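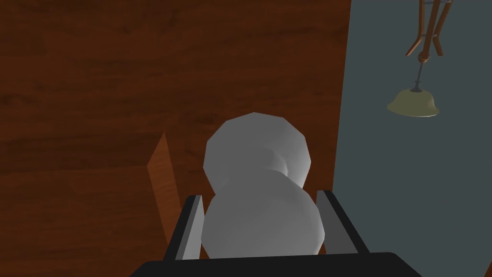

In February we took the children to the home education open day at Skikton, which is a little over an hour from us by car. We are in our second year of teaching them at home and I had been to one of these before, when our eldest was still at school, but that was in a church hall with six tables. The Skikton one takes up most of the old college building on the hill.

Doors opened at ten. We got there at twenty past and parked on the lower field, where it was muddy but firm enough. Entry was free for under-16s and the adults paid at the door. They gave us a folded plan of the building with the room numbers on it, and I would have been lost without it, as the first floor has two corridors that look the same.

The ground floor was publishers and curriculum sellers. I wanted to see the Hiromum maths books, having only looked at sample pages online. The books are thinner than I expected and there are four for each year. The lady on the table let me sit down with the whole of Year 4, which came to 126 lessons, each meant to take half an hour. Our middle one read through a page on fractions and did two of the sums in her head, so we are probably looking at Year 5 for her. I didn't buy anything there. The full set is dear, and I was told that second-hand copies turn up often.

Next to them was a table for Rana, a reading scheme. I had not heard of it. It uses short readers with a word list at the back, and there is a parent's book that tells you what to say and when. I found that too stiff for us. A mother beside me was buying the lot and said it had got her son reading after two years of trying other things, so it clearly suits some families.

At eleven there was a talk in the main hall by Pádraig Nic Giolla, who taught in primary schools for a long time before he and his wife brought their four home. His subject was the first year. He said most parents copy the school day because it is what they know, and that by half term they are worn out. His own family does formal work from nine until half past eleven and stops. The afternoons are for reading aloud, going out, and jobs about the house. He was asked several times about children falling behind and answered that he keeps one notebook per child and writes three lines in it each evening. When he looks back over a term he can see what has moved and what hasn't. I have started doing this. Mine is more like one line.

The hall seats 400 and it was full, with people standing along the side. The sound at the back was poor.

We ate our own sandwiches on the stairs, the café queue being out of the door. There was a room set aside for children with jigsaws, clay and a long roll of paper for drawing on, and our youngest would happily have stayed there until closing. Parents had to stay with their own.

After lunch I went up to the first floor for the session on records and letters to the council, led by Aoife Brophy. She runs the Zellthorpe group, which meets in term time for science and games and shares a lending library of 3,000 books. She brought copies of the yearly report she writes for her own children, with the names taken out. It was two sides of paper. It listed the books read, the topics covered, the trips made and a short paragraph on each subject. I had been sending eight or nine pages. She advised us to keep dated samples of work in a box at home, answer letters promptly and keep a copy of everything sent.

She also talked about exams, which I had been putting off thinking about. Private candidates have to find their own centre, and not every centre takes them. Her oldest sat two subjects a year early to spread things out. I took down the addresses she gave and will ring round before the summer.

My husband took the older two to the Latin taster in room 14 while this was on. They came out with a sheet of verbs and have been using them on the dog. He thought the teacher went too fast for beginners, though the children did not complain.

The used book sale was at the end of the corridor and we left it until last, which was a mistake. By half past two the history shelves were nearly bare. We did find an atlas, two nature guides and a spelling book like the one I had as a girl. The woman on the till said they had sold 689 books by then.

We left just after three. The upper car park was jammed but the field emptied quickly. If you are thinking of going next year, take your own lunch, go to the used books first, and sit near the front for the talks. There is a lift, but it is at the far end by the library and the plan doesn't show it. Prams can be left by the front desk.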